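The Night the Lights Stayed Off

When the power failed in Lastora one Wednesday evening, most people did what people tend to do, and stayed exactly where they were. At the Agyeman Theater the audience sat in the dark for a good long while, whispering and laughing a little, waiting for somebody in charge to tell them what came next. 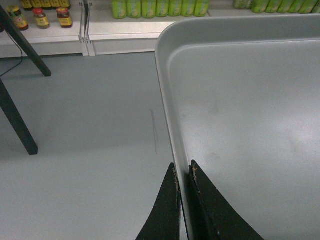

Psychologists have a plain word for this, milling, and it covers all the glancing about and asking the neighbors that we do before we believe an alarm is meant for us. I did it myself years ago in a hotel in Gitance – I went back for my shoes, and then for my book! The theater got all 154 people out in the end, most of them holding a stranger's sleeve on the stairs.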